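Recording the second EP, or: where November went

March 13, 2023

So the second Stunudum EP is finally finished and I can stop being unbearable about it. Seven songs (yes, I know, that's a long EP or a short album, we've had the argument already) and it comes out on tape first, in a run of 60, because that's what we could afford and because we all still like tapes.

We did the drums and bass over one long weekend in November at Rolla, a rehearsal place above a tyre shop. The big room there has a horrible carpet and a lovely low ceiling, and the snare sounded so good in it that we binned two slower songs and wrote a faster one on the spot. That's the opener now, Grudberg, named after nothing at all. I just liked the word and it fitted the shouty bit!

Guitars and vocals were done at mine over the winter, which is a polite way of saying I sang the same chorus until the neighbours knew it. The project folder for that one song ended up with 237 files in it. I used four.
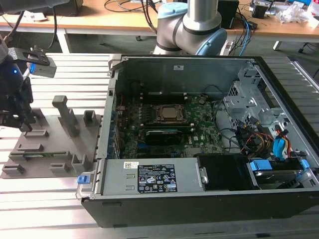 Open on the workbench, side panel off.

Mixing was the part I'd been dreading. I wanted the bass right up front, nearly rude, and the others wanted to hear the words – fair enough, but I wrote the words and I'm not sure they should be heard. We settled on a loud bass and a double-tracked vocal. On the closing track there's an old organ we bought secondhand, and if you listen on headphones you can hear the bench creak at the start. I fought to keep that in.

We're playing the whole thing in order at Amoah, supporting some much better bands. It holds 700, so please come and stand near the front so it looks less empty. Tapes will be on the table by the door, cash if you've got it. I still need to fold all the sleeves.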